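**Modholm tries toothed fingers on shop-display pickups**

Modholm is comparing two hand-held grippers this month - a smooth-jaw unit from Clemon and its own toothed one. 433 grabs logged so far, 1000 planned. Same camera on both, so the footage lines up.

Clothing displays first, then kitchen stuff. "Curved parts are were the smooth jaws worry me," says test lead Barnabás Katona. Controller swap comes after, no date yet.

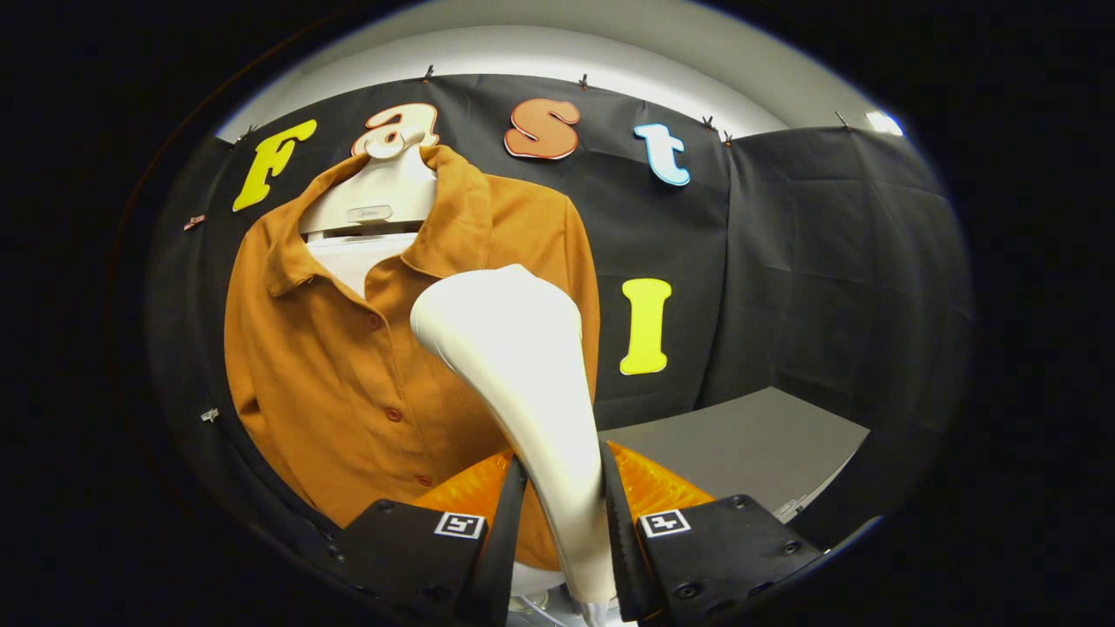
*By Maarten De Smet | 10/09/2018*

Toothed fingers on a smooth white curved piece, orange shirt on its form behind. Full numbers when teh second set is in.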